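Been asked again this morning whether I think a machine will be clearing my table by next year. No. Longer answer below, get a brew.

I spent a fair bit of my working life in the packing hall at Jostside, so I've watched a lot of clever kit arrive on a pallet and leave on one. I'm not against any of it. I just want to see it do the dull bit.

The dull bit at home is the table. Bottles, jars, a packet of something, a laptop, bits of paper. Any ten-year-old can sort that lot out, moaning the whole time.

The Sener people put out a figure of 643 successful pick-ups in a row. Lovely. Same size box, same grey bench, same spot every time. I don't know anyone whose kitchen looks like that.

A bottle standing up is one job. A bottle lying on its side is another job. It can roll, and if you nip it too near the end it spins round and goes off on its own. Your hand knows this before you do.

Then there's see-through plastic. Ask anybody who has tried to get a camera to find a clear bottle on a busy cloth. We had a sorting line at Jostside that was fine with cardboard and hopeless with clear tubs – it kept going for the label and missing the tub.

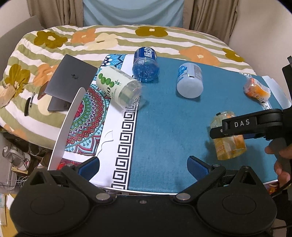 Chepkoech Koech replied that I'm judging it too early, that people doing the job by hand with the grippers is how the machines get their lessons, and that nobody complained when dishwashers needed loading.

Fair point on the dishwasher. I'd still say it proves mine. We've had them for donkey's years and a person still scrapes the plates, stacks them, and takes them out again at the other end.

And I do get the lessons argument. Blue pads on the fingers, a person's hand on the handle, a jar of something yellow-orange under the jaws. The person is doing the thinking there. They know it's a jar, and how hard you can squeeze one. I'd like to know how much of that gets passed on and how much stays in the wrist.

Same goes for anything in a clear wrapper. It crinkles, it slides, the stuff inside shifts about. Visser had a demo with wrapped goods and a lad stood by the whole afternoon straightening them up between goes. He was the best bit of automation in the building.

Shop floor is a different matter, I'll give them that. Brundetti put an arm on their lidding station and it does 2157 lids a shift without a tea break. Good. Horrible job, that one, ruined my thumbs.

But somebody tips the lids in the hopper. Somebody fishes out the bent ones. When they swapped to a slightly taller jar it was down for almost 245 minutes while two fitters argued with it.

So what would change my mind? Put it in front of a table it hasn't met, patterned cloth and all, things lying any old how. Walk out of the room. Come back after dinner.

If the laptop's still in one piece and the bottles are in the recycling, I'll buy the first round.

Someone's asking about folding duvet covers. Don't get me started, I can't do those either.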